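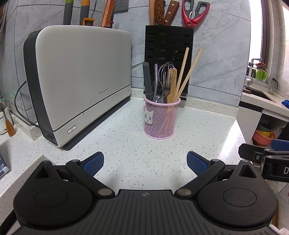
Fig. 4.1 – Fingers open, blue pads facing each other, ready for a reach.

4. Setting up and recording the utensil task

I'm assuming you've done section 3 and your grippers are charged, paired and calibrated. If the calibration step gave you a warning, go back and sort that out first. I once thought I could leave it till the evening and lost a whole day of recordings!

Quick bit of background, because people keep asking me why we bother with kitchens at all. Our method (we call it Nostden, and the paper draft by Elfriede Camenzind has all the maths) learns grasps from people holding the gripper in their own hands. The question we're asking is whether a policy trained on messy worktops copes better with thin, shiny handles than one trained on a tidy lab bench. So far the answer is yes. In the March round, the bench-trained policy picked up the requested utensil in 30 per cent of tries, and the kitchen-trained one managed 65 per cent. Same network, same 900 demonstrations each. I was chuffed with that, though there's plenty left to fix.

4.1 Before you start

1. Choose a stretch of worktop with ordinary stuff on it. Leave the appliances, the knife block, the bowls and so on where they live. We want them in view.

2. Wipe the finger pads with a dry cloth. Please don't use washing-up liquid, as it leaves a film and the grip goes funny for the rest of the session.

3. Open and close the fingers fully five times. You're listening for a smooth run with no click. A click normally means one of the pivot screws has worked loose – a quarter turn is plenty.

4. Tighten the hand strap. Sleeves are fine, long or short, but keep cuffs clear of the linkage arms.

5. Start the Flemeo recorder and wait for the steady tone. If it beeps twice and stops, the storage card is full.

CAUTION: Leave knives and scissors alone. They can stay in the background, but never reach for one with the gripper, even if the handle looks perfect for it.

4.2 Recording a grasp

1. Hold still with the fingers open for 2 seconds. The software uses this to find its starting point, and Benedikt Riedl will send you a sad little email if you skip it.

2. Move in at the speed you'd use with your bare hand. Most new people go far too slowly, me included when I began.

3. Close on the handle so that both pads meet it at the same moment, low down and well away from the working end. For a whisk, that means below the wires.

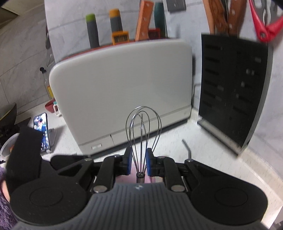 4. Keep a steady squeeze once you've got hold of it. Squeezing harder and harder doesn't help, and the force reading ends up looking like a mountain range. If the handle is narrow and round, try to get it across the middle of the pads, where it's much less likely to roll.

5. Hold it upright for a moment, then put it down or return it, whichever the task card says. Open the fingers all the way before you pull back.

6. Press the marker button. One press means keep it, two presses mean bin it.

Note: Bin a grasp only if you bumped into something or dropped the utensil on the floor. A fumble that you rescued is really useful to us, so keep those. Hideaki Kaneko ran the training with and without the fumbles, and the version without them gave up far too easily when a handle slipped.

Note: Wire utensils confuse the depth estimate. You'll see the preview flicker around the loops. It's fine, carry on – Vellivau (our labelling tool) tracks the handle and ignores the rest.

4.3 If something goes wrong

The preview freezes: stop, save, restart the recorder. You don't need to recalibrate unless the gripper has been switched off as well.

One finger closes ahead of the other: check for crumbs under the linkage. Flour is the worst for this. If it's clean and still lopsided, run the centring routine from section 3.

The utensil twists in the grip: you're probably holding it too near the edge of the pads. Move in a little deeper and try again. If it keeps happening, the pads are worn, and Bayu Kusuma has spares.

Uploading comes next, in section 5. Please do it the same day if you can, while you still remember which takes were the odd ones.

Last updated: December 18, 2022
Questions about this guide: Thierry Maillard, Nostden project | © Nostden project | Back to top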